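Tultulero Fitness Club
Minutes of the Members' Meeting, April 2, 2022

Held in the upstairs room at the Hallgrímsson building. The meeting opened with a two-minute stretch, which everybody joined in on, coats and all!

1. Minutes of the February meeting
Approved with one correction: the rowing session starts at the half hour, not on the hour.

2. Squat challenge
What a month! The club set out to have members log 500 squats each, and 27 people made it to the end. Several of them had never done a full squat before they signed up. The chair thanked everyone who posted their totals on the board downstairs and cheered each other on in the comments column. It was agreed that finishers will get a club T-shirt, in whatever color the printer has in stock.

A member asked if half squats to a chair counted. Yes, they did, and they will next time too.

3. Next challenge: planks and lunges
There was a lot of good talk on this one. Some wanted a plank challenge on its own, others thought the legs should get another turn while everyone is still keen. The meeting settled on both, on alternate days, with a rest day whenever a member wants one. Knees-down planks are welcome. The instructors will show the lunge with a short step and a long step so people can feel the difference in the front of the thigh and the glutes.

Action: instructors to write up the day-by-day plan and pin it beside the water fountain. 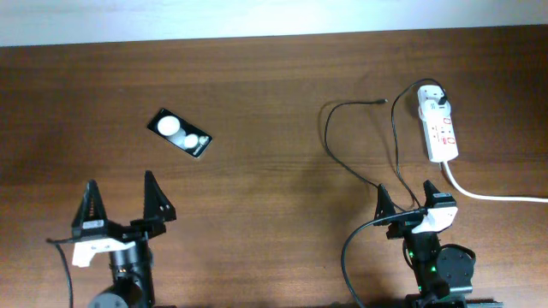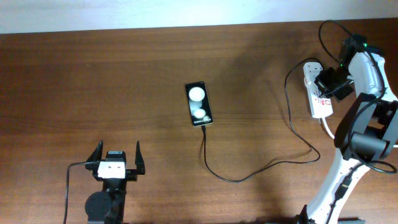 4. Equipment
The new resistance bands from Bovivar have arrived and they are a hit. The heavy ones are already out on the floor every evening. Members asked for more of the light ones, which are great for shoulder warm-ups and for anyone coming back from a layoff. Agreed to order another set.

The cable machine still squeaks on the way down. Domance has been called and will send somebody to look at the pulley. Please keep using it in the meantime; it is safe, only loud.

The foam rollers keep wandering off to the stretching corner and staying there. Put them back on the rack, please.

5. Morning class
The early class is growing and the room is getting snug, especially when burpees come around. Two options were discussed: move to the big hall, or split into 2 groups with the second one starting after the first. The big hall won by a show of hands. It has better air and a sprung floor, and there's room to swing your arms without meeting your neighbor's.

6. Membership
We now have 212 members, our best number yet. The meeting gave itself a round of applause. New members would like a first-visit tour that covers how to set the seat heights and where the lighter dumbbells live, and the front desk is happy to do this.

7. Other business
A request for music with fewer sudden drops during the cool-down was passed on to the instructors. The outdoor circuit in the park will start again as soon as the grass is dry enough to do push-ups on. Bring a towel.

The next meeting will be announced on the board.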